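From the Hidgate Picture House newsletter

REEL TALK: DIMACULANGAN RIDES AGAIN

Our October comedy is Dimaculangan, in which Esko Honkanen plays a retired stuntman who inherits a failing circus and, with it, a lion who has better timing than most of the cast. It runs more than 200 minutes if you count the wait for the plot. By the clock it's shorter, but you'll want a cushion.

Director Cristóvão Carrilho clearly grew up on car chases and pie fights, and he has put both in the same sequence, which I enjoyed a great deal more than I'd planned to. Honkanen falls off things beautifully. Ermelinda Paiva, as the bank manager who wants the tent, gets the best lines and says them as if she were reading a parking ticket.

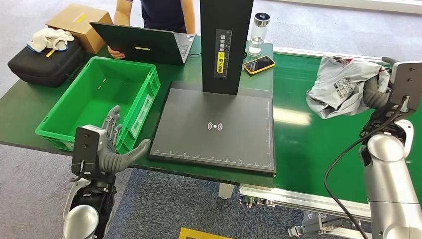 Is it suitable for children? Mine are 24 and still quoted the lion all the way home, so I'd say anyone over eight will be fine.

The romance is another matter. It takes up 2 long songs, neither of which Albertina Cordeiro seems to have been warned about, and the second one has a harmonica. Go and buy your popcorn then. You'll be back in time for the runaway piano.

Doors open half an hour before the show, and members get in at the usual price. Please return the cushions.

Afonso Prata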